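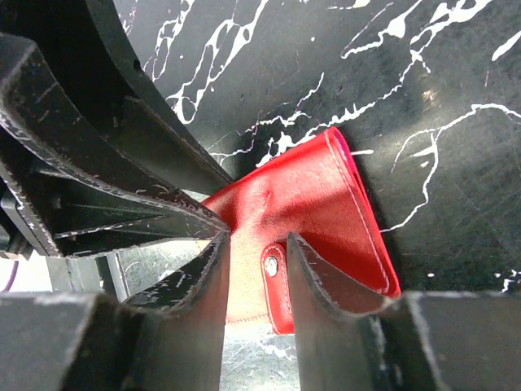
Red wallet with a snap fastening

Notes on Preparing a Covering Letter

Readers of this blog have written in on a number of occasions to ask whether the covering letter still has a place in an application. My view, after eleven years of reading them on behalf of employers, is that it does, and that most applicants give it too little time.

In July I assisted Merklow with the recruitment of an office administrator. The post attracted 381 applications. Each applicant had been asked for a CV and a letter of no more than 400 words. A considerable number sent no letter at all, and several sent one addressed to a different company. Those applications were set aside at the first reading, in accordance with the terms of the advertisement.

The letters which remained fell into a familiar pattern. The first paragraph stated that the applicant was writing to apply for the post. The second repeated the CV. The third expressed enthusiasm for the sector. There is nothing improper in this, but it leaves the reader with little to discuss at the shortlisting meeting.

My colleague Rhun Maddocks, with whom I shared the reading, keeps a sheet with two columns. In one he notes the duties given in the advertisement, and in the other any sentence from the letter which bears upon them. I have since adopted the same method, and I would recommend it to applicants for checking their own drafts. If the second column is largely blank, the letter should be rewritten before it is sent.

Applicants may find the following points of use.

Name the post and its reference number in the first line.

Choose two duties from the advertisement and describe one occasion on which you carried out each of them. Dates and outcomes should be given where you have them.

Address any gap in employment briefly. A single sentence is sufficient — the panel may ask about it later if it wishes.

State your notice period.

On the matter of length, I would treat any stated limit as binding. One letter for the Merklow post ran to roughly 1000 words, and although the applicant was plainly capable, the panel took the view that the instructions had not been followed. Where no limit is given, one side of A4 remains the usual standard.

I am also asked about salary. Unless the advertisement requests a figure, it should be left out of the letter and raised at interview or on receipt of an offer.

A further post on references will follow, including the question of whether a former manager who has left the firm may still be named. Correspondence on that subject is welcome through the contact page.

Radoslava Sokol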